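Recording simulated demonstrations with Vodon

The steps below cover one recording session for the two-arm frame task. They assume Vodon is installed and the scene file loads without errors. Scripted rollouts are covered on a separate page.

Step 1. Set the episode limits

Open the session file and set the episode length to 25 seconds. Episodes that run over are closed and flagged, but they stay on disk. Use a new random seed for each batch of 1,000 and write the seed into the batch name.

Step 2. Check the start pose

Load the scene and step it once with the controllers off. Both arms should hold still. If either one sags, the gravity compensation setting was not read; reload the scene before going on.

Step 3. Record the approach

Drive the gripper down from above with the fingers slightly open. Keep the wrist link close to vertical. Log joint positions, gripper opening and the rendered view at every control step. In the view below, the fingertips show through the long opening of the wooden frame, behind the pale strip, and the farther arm passes behind the nearer one close to the wrist.

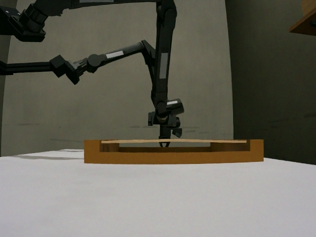 Step 4. Label the episode

Mark each episode as success, failure or discard. Use discard only for simulator faults, such as parts passing through each other. A missed grasp is a failure and should be kept.

Step 5. Export

Run the export with the default compression. Our current training set needs 3,000 labeled episodes, with failures included. Send label disputes to Corina Nistor before the export is merged.

Last revised 03/04/2018, Gerrit Botha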